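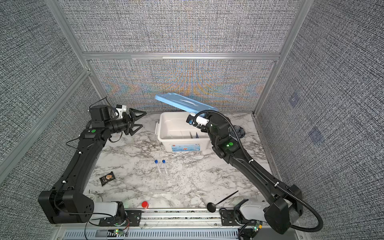 Home | Facilities | Safety Notices | FAQ | Contact

Frequently Asked Questions: Grip Release Fault in the Two-Arm Workcells

Published 3 Mar 2020 by the Prurnivdale Laboratory Automation Office

What happened?

In December, the right arm of a workcell at the Villanueva site released a container lid during a lifting task. The lid fell inside the enclosure. There were no injuries, and no sample material was lost.

What was the cause?

The review traced the release to a brief loss of signal between the gripper and its controller. The cable conduit had been fastened too tightly near the base, and repeated reaching motions strained a connector. When the signal dropped, the control software read the gripper as open and sent a matching command.

How often did the fault occur?

The office examined the logs for 483 lifting runs. A signal loss was recorded in 34 of them. In most cases the connection recovered before the gripper moved — the lid was released in 8 runs.

Was the left arm affected?

No signal loss was found in the left arm's logs. Its cable is routed with more slack. It has been inspected under the same procedure as a precaution.

Are capped tubes handled in these cells at risk?

Tubes lying on the tabletop could be struck by a falling lid. Until a cell has been cleared, only empty tubes may be placed in it, and they must be kept away from the path of the lid.

Does a green joint light mean that the arm is safe to approach?

No. The light shows that the joint has power. Staff must press the stop button and wait for the controller to confirm the stop before reaching into the enclosure.

What has been changed?

Conduits have been refitted with a longer loop at the base. The Ganomau control software now holds the last grip command when the signal is lost, and the arm stops in place. Cells at the Bikach site will receive the same update.

What should I do if a lid slips or an arm stops while holding one?

Press the stop button, leave the lid where it is, and report the event under notice number 191. Do not restart the task — site staff must save the log first.

Related items
Notice 191: Grip Release Fault
Cable Inspection Procedure for Rail-Mounted Arms
Workcell Entry Rules
Reporting a Safety Event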